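New label plant opens its doors in Brurkham

I got up far too early on Monday to watch a ribbon get cut, and I'd do it again! Ukard, the folding carton and label people, have finally opened their second plant on the old rail yard side of Brurkham, and half the town seemed to be in the parking lot by 9 a.m.

Plant manager Aicha El Sherbiny kept her speech short (bless her – it was windy) and went straight to the numbers. The hall will turn out medicine cartons and leaflets for customers in four states, starting with 136 people on two shifts. She wants to reach 200 by next October, and most of the new jobs are on the finishing lines. "We looked at six towns," she told us. "This one called us back the same day." 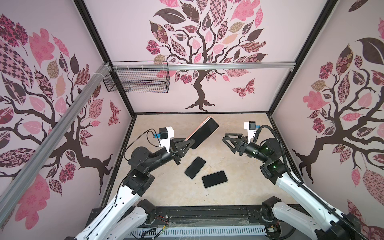

What's inside

I tagged along on the tour and came out with ink on my sleeve. There are two presses running already, plus a gluing line the crew calls Kuten, after the street it faces. It was doing cough syrup boxes when we walked by, and it's loud enough that our guide gave up talking and just pointed. A third press goes in after the winter, once the floor on the north end has been poured again.

Loubna Kettani runs training, and she's the one to talk to if you want in. Her first class has 50 places and she's had nearly 900 applications, so don't wait around. You don't need print experience, she said, but you do need to be okay with nights.

I asked about trucks, because everybody on Sasaki Road has been asking me about trucks. Deliveries will use the north gate only, and nothing rolls in before 7 a.m. El Sherbiny said neighbors can call the front desk directly if that slips. I'll be holding her to that one – I live three houses down.

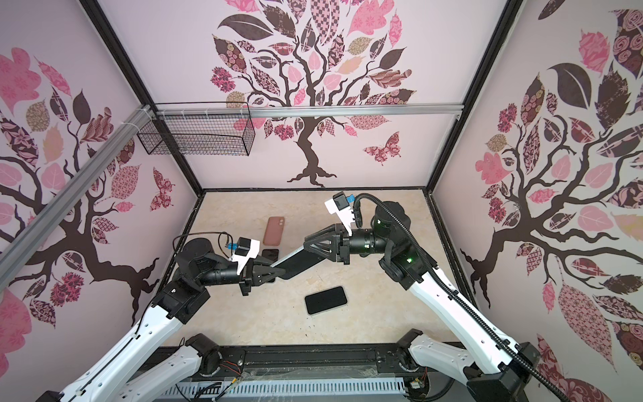
Two robot arms and three smartphones on a beige work surface.

The training office is open weekdays until 4 p.m., and applications for the spring class go up on the plant's door and at the library next week.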